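Two arms on the marking bench: notes after the first months

8 September 2019

Filed under: work, automation

I have been asked by a few former colleagues how the change at Plivach has gone, so I am putting it down in one place. For anyone new, Plivach makes wooden toy blocks and puzzle pieces, and I work in the finishing room. The subject of this post is the marking bench, where pieces get a coloured stamp before they are packed. Until February it was done by hand. It is now done partly by two robot arms and partly by the same people who did it before.

The hand method first. You took a block from the tray, pressed it on the inked pad, pressed it on the stock, put it in the other tray. A practised person did 193 in an hour and could keep that up until the mid-morning break. After the break it fell. The wrist is the limit. Of the four of us on the bench, three had been to the physiotherapist at least once, and I was one of them. The company that owns us, Givard, had been paying for splints and gel supports for years, which helped a little.

The arms do the pressing and the passing between stations. Each has its own controller and a parallel gripper, and they share one table. The integrator, Østergaard, wanted a conveyor between them, which would have meant moving the extractor duct. Our maintenance lead, Vibeke Oddsson, asked why one arm could not simply hand over to the other in the air. It can. It took longer to set up than the conveyor would have done, mainly on account of the grip.

Grip is where most of the hours went. A block with a slanted edge does not sit squarely between two flat fingers. If the force is too low it turns when it meets the pad, and the mark comes out heavy along one side. If it is too high the softer woods dent. We now keep a force value for every shape in a program called Lullolura, which is a spreadsheet with a login. Getting those values needed a person who knew what a good mark looked like, so for several weeks our job was to stand at the bench with scrap paper, look at test marks and say yes or no.

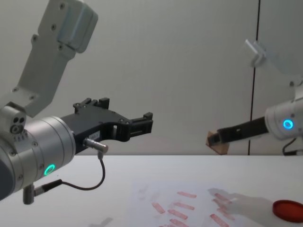 Judging test marks is skilled work, and it was not in anyone's job description. I raised this in March and it was settled in June. The grade is now called bench setter and it is one step above operator on the pay scale. Two of us hold it. The other two stayed as operators by choice. They load trays, clean pads and do the short runs by hand, since anything under 82 pieces is still not worth setting up for.

Output first, as that is what people ask about. The bench does 795 pieces in a normal shift with the arms on a mixed programme. That is lower than four people at full hand speed, and management knew it would be. The arms are slow at the handover. What has gone up is the number accepted at inspection, and the late-afternoon drop has gone. I am leaving out the reject rate because the method of counting changed in the same month and the two sets cannot be compared.

Next, the working day. The old job had a rhythm and you could talk through it. The new one comes in lumps. There are long stretches when the arms need nothing, then both stop at once and you have two faults to clear with a supervisor asking how long. The first setter rota had one person on for the whole shift. It was too much watching. We changed to swaps every two hours, and attention is better for it, though the handover notes are still poor. People write "pad OK" and nothing else.

Wrists are better. Mine stopped waking me at night some time in May. Against that, two of us have sore necks from leaning over to check marks, and the table height has been reported. It was chosen for the reach of the arms. Raising it means re-teaching every position, so it is waiting for the next planned stop.

Training was the weakest part. Østergaard gave us a day and a half, most of it on safety stops, all of it useful. Nothing was said about ink. Ink thickens as the room warms up, and a press time that is right at seven in the morning is wrong by eleven. We knew this with our hands and had never had to say it as a number. Vibeke and I spent a good part of the spring turning it into a table: room temperature down the side, press time across the top. It is pinned by the door and also in Lullolura, and the two copies do not always agree. The one by the door is the right one.

One practical point if your own site is planning something like this. Ask early who is allowed to change a setting. For the first month only the integrator could, so a small change to press time meant a phone call and a wait, and during the wait we stamped by hand at the far bench. Setters can now change force and press time within limits. Positions still go through maintenance.

The curved pieces are next. They are still done entirely by hand, and the gripper fingers we have will not hold them. New fingers are on order. I will write again when they have been fitted and tried on the beech.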